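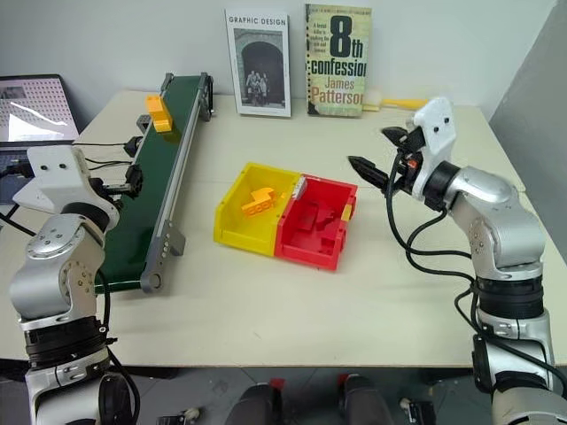 Accueil > Maison > Bureau et atelier > Tables

Par Anayeli Cortés, septembre

J'ai mis du temps à écrire cette critique, parce que je voulais vivre avec la table avant d'en parler. Un meuble, ça se juge mal la première semaine : on est content d'avoir fini le montage, on passe la main dessus dix fois par jour, on pardonne tout. La Brunik est chez moi depuis le printemps, elle a connu les devoirs, les confitures, un déménagement d'une pièce à l'autre et la machine à coudre de ma belle-mère (un engin des années soixante qui pèse le poids d'un veau), et je crois que je peux maintenant en dire du bien et un peu de mal sans me tromper.

Je cherchais une grande table de travail, claire, simple, pour la pièce du fond. J'y couds le matin, ma fille y découpe du carton l'après-midi, et il nous arrive d'y manger quand la cuisine est en désordre. J'avais d'abord regardé du côté de l'occasion, et j'ai failli repartir d'une brocante avec une table de ferme magnifique, mais elle ne passait pas dans l'escalier. Le vendeur proposait de la scier en deux et de la recoller ensuite ! J'ai préféré rentrer chez moi.

La Brunik existe en trois largeurs de plateau et en deux teintes, ivoire et grès. J'ai pris la plus grande en ivoire, avec une profondeur de 85 centimètres, et j'ai payé 216 euros, livraison comprise. C'est une somme, bien sûr, mais j'avais vu passer des plateaux seuls, sans pieds, qui coûtaient davantage. Elle est arrivée en deux cartons. Le second avait un coin enfoncé, heureusement du côté des pieds, et rien n'était abîmé dedans.

Parlons du montage, puisque tout le monde me pose la question. La notice annonce quarante minutes. J'en ai mis 90, seule, avec une pause pour le thé et une autre pour retrouver la clé que j'avais posée sur le rebord de la fenêtre. Les dessins sont clairs jusqu'à l'étape six, où l'on vous demande de fixer la traverse sans vous dire dans quel sens elle va. Elle a un sens. Les perçages les plus rapprochés du bord vont vers l'arrière, et si vous vous trompez, vous ne vous en apercevez qu'au moment de retourner le plateau. Je vous l'écris en espérant vous épargner les mots que j'ai employés. Pour le retournement, soyez deux : j'ai appelé mon voisin Rodel Galang, qui est venu en chaussons et qui est resté dîner.

Une fois debout, elle ne bouge pas. C'est vraiment ce qui m'a le plus étonnée à ce prix-là. Mes planchers sont anciens, avec une pente que l'on sent sous les pieds dès qu'on entre, et j'avais l'habitude de glisser des cartons pliés sous toutes mes tables. Les vérins réglables de la Brunik ont une bonne course, ils se tournent à la main, et depuis que je les ai réglés je n'y ai plus touché. Quand la vieille machine pique à pleine vitesse, le verre d'eau posé à l'autre bout tremble un peu, sans plus. Sur ma table précédente, une Petchrat que j'avais gardée onze ans par pure fidélité, il fallait tenir le verre.

Le plateau, maintenant. La surface est mate, très légèrement grainée, assez pour que le tissu ne parte pas en glissade et pas assez pour que le crayon saute. J'y trace mes patrons directement sur du papier de soie et la ligne reste propre. Pour la lumière aussi, c'est un bonheur : la pièce du fond donne au nord et le plateau ivoire l'éclaircit beaucoup, je le vois surtout en fin de journée, vers dix-sept heures, quand j'allumais autrefois la lampe et que j'attends maintenant encore un peu.

Le revers de cette clarté, vous le devinez. Tout se voit. Une miette, un fil noir, le rond d'une tasse de café. La plupart des taches partent à l'éponge avec une goutte de savon noir, y compris la mûre, ce que je n'aurais pas parié en août. Le feutre indélébile de ma fille, lui, a demandé de l'alcool ménager et de la patience, et il reste à cet endroit une ombre grise de la taille d'un ongle. Le curcuma n'est pas parti du tout. Ma cousine Lorna Samonte, qui a la même table en grès, me dit que chez elle on ne voit ni les miettes ni le curcuma, et elle me le dit assez souvent.

Je serai plus sévère avec les chants. La bande qui habille le bord du plateau est bien collée sur trois côtés, mais sur le quatrième, près de l'angle droit, elle a commencé à se soulever au bout de deux mois, sur la longueur d'une allumette. J'ai écrit au service après-vente, on m'a répondu le surlendemain, très gentiment, et j'ai reçu un petit rouleau de bande thermocollante à poser au fer. Cela a marché et cela tient encore. J'aurais quand même préféré ne pas avoir à repasser ma table !

Autre regret, l'absence de passage pour les câbles. Entre la machine, la lampe et le chargeur, j'ai trois fils qui pendent à l'arrière. J'ai fini par acheter une goulotte Irimine, à visser dessous, et elle fait très bien l'affaire – à condition de percer des avant-trous peu profonds, car le plateau n'est pas bien épais.

Faut-il comparer ? J'avais hésité avec la Kudevetti, que j'ai pu essayer longuement chez une amie de l'atelier de couture. Elle est plus jolie, je le reconnais volontiers, avec ses pieds fuselés et ses angles arrondis. Mais elle est moins profonde, on se cogne les genoux dans le tiroir central, et quand on coupe un manteau il faut tout faire pivoter en cours de route. Pour écrire des lettres, je prendrais la Kudevetti. Pour s'étaler, la Brunik, et moi je m'étale.

Je mets quatre étoiles sur cinq. L'étoile qui manque est pour la bande du bord et pour l'étape six. Si vous avez de jeunes enfants ou si vous cuisinez beaucoup d'épices, regardez plutôt la teinte grès. Et gardez la clé du montage, scotchée sous le plateau par exemple : j'ai resserré les boulons une fois au bout d'un mois, un quart de tour à peine, et j'étais bien contente de savoir où elle était.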